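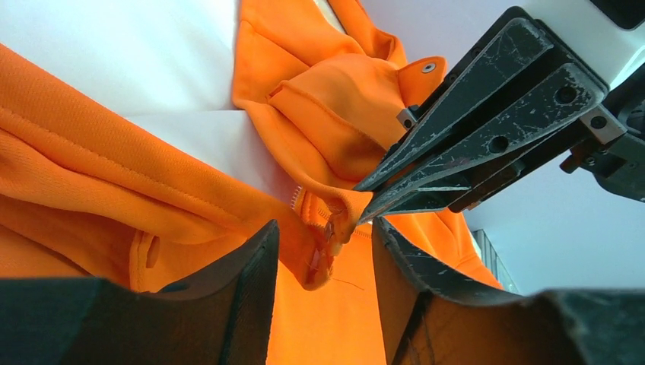 Home Features Clothing Care Repairs Archive

Features > Clothing > The Zip Hoodie

5 min read

The zip hoodie is the hardest thing in the laundry pile to fold well. A T-shirt lies flat if you ask it to. A hoodie has a hood that wants to stand up, a stiff zipper down the front and, on most models, a drawstring with its own ideas about where to go.

At Viltar, a secondhand clothing shop in Virnthorpe, 971 hoodies went through the back room in January. The staff fold every one of them by hand – no boards, no clips – and the method has changed very little in nine years.

They start with the zipper. Closed all the way, it holds the two front halves together and gives the garment a straight line down the middle. Left open, the halves slide apart and the folds drift. Any loose thread gets trimmed at this stage, after a check that it isn't holding a seam.

Then the eyelets. A metal grommet in the edge of a hood can pull free if the drawstring has been yanked for years, so it gets a quick press with the thumb. A loose one goes in the repair bin.

The hood is folded down over the front, flat, with the hem facing the waist. Sleeves cross behind. The sides come in to a width of 19 inches for the larger sizes, and the body is folded in half from the bottom up.

Thick knits are a separate matter. Sembiring, the shop's name for its heavyweight rack, takes hoodies folded only once, because a second fold leaves a ridge. The lighter ones go to the Osta shelves by the window, stacked by color, zippers facing the wall.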